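4.3 The Drella hand kit under vendor conditions

The Drella kit is sold by Baysal as a complete answer to the handling of soft foods. The buyer receives two multi-fingered hands, adaptors for common arms, a control box and access to Humisura, a hosted service which is said to set grip force from a short run of demonstrations. The service costs £695 a month after the first six months. The sales sheet promises "human-level gentleness" and gives no unit for it. We asked what had been measured, and were sent a longer version of the same sheet in May.

Our interest was narrow. The Parklow line packs bakery items that mark easily, and the step that still needs people is the last one, where an item is set on a dish with its decorated face up. Suction cups are ruled out by the surface, and the two-finger grippers described in Section 3 left dents in most of what they lifted. A hand with several jointed fingers might spread the load better. It also brings more joints, more fasteners and more places for crumbs to settle, and none of the material we were given says much about cleaning.

We were allowed one day with the kit, October 24, 2024, at a station set up by Baysal's own staff. They chose the cloth, the plate, the lighting and the starting position of the items. We chose the order of the trials and kept the tally. A trial counted as a success if the item ended on the plate, right way up, with no mark visible at arm's length. The last condition is weak — a proper test would weigh and photograph each item before and after — but it was the strictest one that the vendor would accept on the day.

Of 154 trials, 47 needed a person to step in. Baysal asked us to leave out those in which the item had been "badly presented", meaning turned a little away from the marked direction. We have kept them. Items on a real line arrive at all angles, and a system that needs them squared up first has moved the hard part of the job elsewhere. We also kept the trials in which an operator nudged the plate, a habit that went unrecorded in the vendor's own log.

A second difficulty concerns how fingers meet a soft item. The sales sheet speaks of an even, enclosing grasp. In practice contact often began at one or two fingertips, and the rest of the hand played little part until later, if at all. Blunt tips are a sensible choice for dough, but a single blunt tip can still press hard in one spot. Figure 6 shows the hand at work, seen from close to the fingers and from above the table.

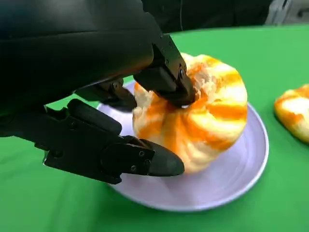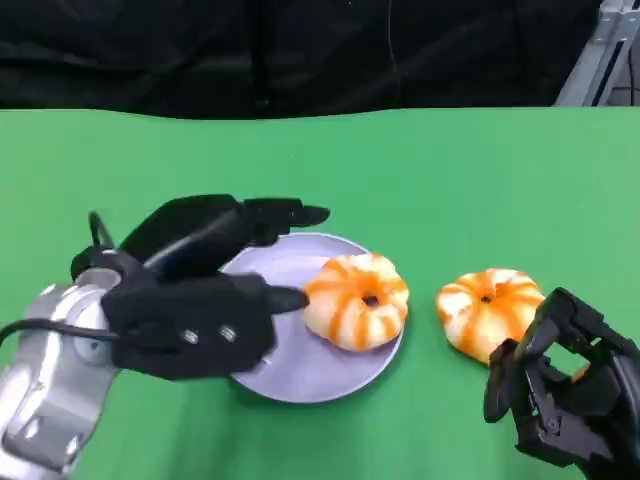
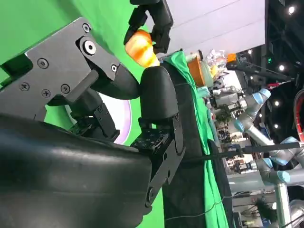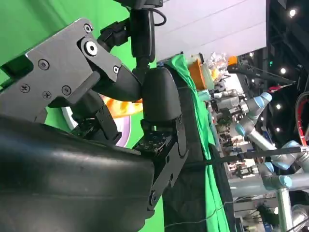

Figure 6. The Drella hand at the green-covered station. In the first picture the upper fingertip is pressed into the crown of an orange-and-white item on the plate; the second shows both hands, with one item on the plate and another beside it.

The role of Humisura is harder to judge. Baysal says that the service lowers the number of failed grasps as it gathers examples, and this may be so, but we saw no version of the kit running without it. Requests for a run with the service switched off were met with the reply that the hand is "not intended for use in that way". A buyer cannot tell from this whether the monthly fee pays for learning or for a fixed table of force limits that could have shipped in the box. We lean towards the second reading, though one day of trials cannot settle it.

Nor can we say how the kit would hold up over a full shift. The vendor's figure for fingertip life rests on an in-house test with foam blocks, and foam does not shed sugar. Until a trial is run at Parklow, on the plant's own trays and with its own staff keeping the log, we treat the success rate given here as an upper limit. The cost comparison in Section 5 uses it on that basis, and adds a line for cleaning time which the vendor's comparison leaves out.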